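Nestusari Help Desk
Ticket: Shared drive drops out every afternoon
Site: Pustulden
Status: Closed
Priority: Normal

Reported by site
The shared drive on the Tillman storage box goes missing from all the computers in the back office. It happens between 2 pm and 3 pm. The drive letter stays in the list with a red cross on it, and opening a file gives "network path not found". After a few minutes it comes back by itself. Anyone with a spreadsheet open loses what they have typed since the last save. Internet and email carry on as normal.

Help desk, first reply
Please check three things the next time it happens:
Does the light on the front of the storage box stay green?
Can you open the box's settings page in a browser?
Is the printer still reachable?

Site
Light stays green. Settings page does not load. Printer works. We restarted the box at lunchtime and it dropped out again the same afternoon.

Help desk
Thank you. The box has power and the rest of the network is up, so we are looking at the cable, the switch port or the address. Please move the storage box to a different port on the Nusteck switch and swap the network cable for a new one. Leave everything else as it is.

Site
Moved to a spare port, new cable fitted. No change. Dropped out at 2.20 pm.

Help desk
We have looked at the logs you sent. The storage box is set to a fixed address ending in 66. The router is set to hand out addresses from 2 to 200, so 66 falls inside that range and can be given to another device. When two devices hold the same address, one of them usually stops answering. Please send the list of connected devices from the router page, taken while the drive is missing.

Site
List attached. There is a tablet on it with the address ending in 66. It gets switched on after lunch for the stock check and goes back on charge when that is done.

Help desk
That matches the times. Please do the following:
1. Log in to the router and open the LAN page.
2. Under reserved addresses, add the storage box and enter 66.
3. Save, then restart the router.
4. Turn the tablet off and on so that it asks for a new address.
5. Restart the storage box last.

Site
Done in that order. The tablet now has a different address. Drive stayed up all afternoon.

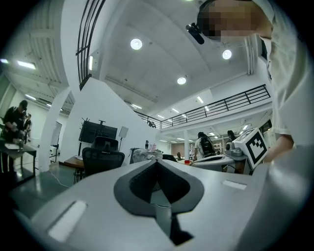 Pustulden front office added that the same red cross had been showing on the reception computer, and asked whether the drive had to be mapped again there. Help desk answered that it did not, and that signing out and back in should clear it. Front office confirmed the cross had gone.

Ticket closed. The fixed address has been added to the site notes.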